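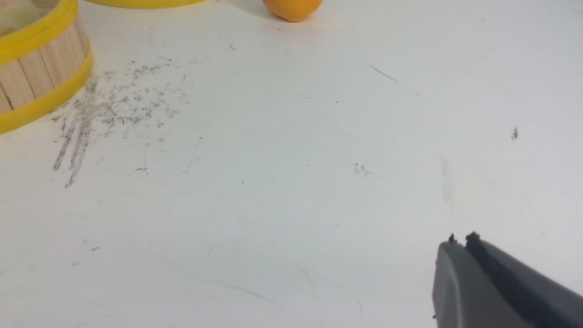 Mar 23, 2022

OK quick one tonight, I have bread in the oven and maybe twenty minutes before it needs me.

So the market at Flurkham is moving. Again. Second time since we came to live out this way and I'm more annoyed than I probably should be. The letter says the old grain hall needs a new roof and everybody goes out to the Testdale parking lot until July. The parking lot! No shade, no tap, wind straight off the fields. I went to a thing there last fall and came home with grit in my teeth.

The hall went up in 1920. It's ugly and I love it. Green doors, sloping floor, so if you drop an apple at the egg end it rolls all the way to the cheese. They used to weigh grain in there and the big scale is still bolted to the wall, doesn't work, kids hang off it. Smells like onions and wet coats from October on.

Anyway what I wanted to write down is what I buy there, before I forget and get out of the habit:

Eggs, the mixed tray. Potatoes, always the dirty ones, they keep longer. Leeks if they're skinny. Rye flour from the Diekmann stall – this is the one I really worry about becuase they haven't said if they're going to the parking lot or not. I asked. Got a shrug. The flour is stone ground and a bit uneven and my starter likes it better than anything from the store. I tried the supermarket rye in January and got a brick. Ate the brick. Toasted it's fine.

Honey, two jars, one for us and one for my mother who says she doesn't want it and then it's gone.

Radishes soon. Not yet. Maybe 5 weeks if it warms up.

The bus is the other problem. Number 79 stops right outside the hall and goes nowhere near Testdale. So it's the car, or walk from the Drarko garage along the road with no sidewalk, carrying potatoes. I'm not doing that. I did it once with a pumpkin.

I know a roof is a roof. It was dripping on the fish people all winter and they were putting buckets down. I'd just like somebody to say out loud that everyone is coming back after. The letter says "we hope to welcome traders back in the summer" and I don't like hope in a letter. Last time there was hope in a letter we lost the plant lady and the guy with the mushrooms, and their spots are a phone case stall now.

Will go the first week and report. Going early, before the wind gets up. If anyone reading knows what Diekmann are doing please leave a comment, or if you know another place for rye that isn't an hour away. I have one and a half bags left and I'm baking twice a week, so you can do the math.

Also somebody asked about the seed swap – no idea, it wasn't in the letter, I'd guess it's off til the hall opens again. I still have way too many bean seeds. The climbing ones, purple pods, go green when you cook them. Yours if you want them, just say.

Timer going. More later in the week if the loaf is worth talking about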